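4.2 Pale ribbed surfaces and the dark things in front of them

We came to the question of ribbed surfaces by a rather roundabout route. When the Ukgate rooms were first fitted out, everyone was so pleased with how bright they had become that little thought was given to what the brightness would do to the objects people were trying to look at. White ribbed lining is cheap, it wipes clean, and it sends a great deal of light back into a room, so it went up in all eight of the rooms in our study, including the little one we had come to call the Diner on account of its long counter. The lamps were the same throughout, with a color temperature of 4,000 K, and we left them exactly as we found them.

Our readers will know from Section 3 that we gathered 1,218 ratings of how easily a shape could be told from its background, using the Plukitz sheet with its plain wording and generous margins. We had expected the ratings to rise with the light level and then simply stay high. For pale objects and for most wood and card they did. Dark, dull-finished objects behaved differently, and it took us a good part of December to settle on how to talk about them.
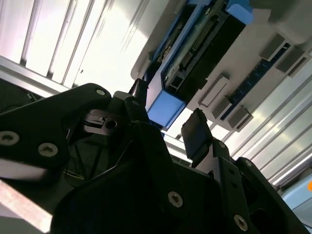 Figure 4. Matte black parts against a bright white ribbed surface.

An outline and the detail inside it are two separate things to the eye, and we think they should be scored separately. A strong, pale background helps the first a great deal. It may do very little for the second, and our raters often gave the same object a high mark for one and a low mark for the other, sometimes with an apologetic note in the margin. The narrow black tip in Figure 4 is a fair case of the first kind, since it stands out as a silhouette and its edge can be followed with no trouble. The dark bracket toward the right is closer to the second, as its face sinks almost to black and only faint highlights along the rims tell us anything about its form. The screw heads fare better, being pale metal with dark sockets, and they carry their own contrast with them wherever they sit.

The ribs themselves deserve a word. We had worried that their stripes would compete with thin objects, and in the Kirkegaard trials, where everything was viewed from 80 cm, a few raters did complain of this when the object was slender and lay in the same direction as the ribs. Turning the object a little was usually enough to bring the marks back up. We would gladly have tried a smooth lining in one of the rooms for comparison, and we still hope to, but the work could not be fitted in before the rooms were needed again.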